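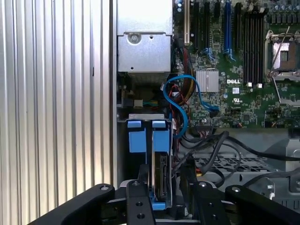 About Valletthorpe

Valletthorpe is an independent test shop for robot grippers, arms, wrist cameras and controllers. We work for recyclers, refurbishers and repair depots that want to know how a piece of equipment behaves on their own jobs before they buy it. We don't sell hardware and we don't take commissions from anyone who does.

The company was started by Chiyo Oda and Bheki Shezi, who had both been buying automation gear for an electronics recycler and were tired of choosing from data sheets. Payload, stroke and repeatability are useful numbers, but they say very little about whether a finger will fit beside a drive cage with a cable looped in front of it. The first comparison was done after hours on a borrowed bench. We now have our own unit in Josside, with 10 test stations and a storeroom of equipment to take apart.

What we test on

Most of our work is on used desktop computers. They are cheap to get, they come in steadily, and they put a lot of different tasks in one small space: hard drives in plastic carriers, memory slots with end clips, SATA plugs, expansion cards, and cables that never sit the same way twice. Dell towers make up a good share of the stock. We also keep printers, set-top boxes and small appliances for clients who handle those.

We leave the cabling as it arrives. A tidy case gives tidy results, and our clients don't receive tidy cases.

How a comparison runs

A standard comparison puts each gripper through 500 attempts, divided across the tasks the client has picked. The arm, controller and lighting stay the same and only the gripper is changed. When we compare cameras or controllers we do it the same way, one part at a time. Every attempt is recorded from the wrist camera, and failures are sorted by cause: missed grasp, slip, collision, wrong part, or lost sight of the target.

Two-finger parallel grippers are the type we are asked about most. Flat fingers reach into narrow gaps well but can block the camera's view in the last few centimetres, so we report approach angle and visibility along with the success rate. Finger swaps, cleaning and recalibration are timed as well, as they take up a good part of a real shift.

Clients get the full log, the recordings and a written report. If a unit breaks during testing, the report says so and says what it was doing at the time.

To date we have completed 189 comparisons. Our reference set, the Khattak tasks, has 130 individual steps and is revised every August. The logging software, Misier, was written in-house and is included with the results so clients can go through the attempts themselves.

Who we are

Chiyo Oda runs the lab and signs off every report.
Bheki Shezi looks after arms and controllers, including safety checks.
Rosalía Cantero designs the test fixtures and custom fingers.
Shinji Hoshino is responsible for cameras, calibration and Misier.
Asuka Furukawa is the first contact for new clients and organises site visits.

Visiting and enquiries

Visits are welcome by appointment, from 9 am. Please wear closed shoes; safety glasses are provided at the door. If you are sending equipment for a trial, include the mounting flange drawing and the power supply, and tell us which firmware version is installed. Sample units of the products you process can come in the same shipment.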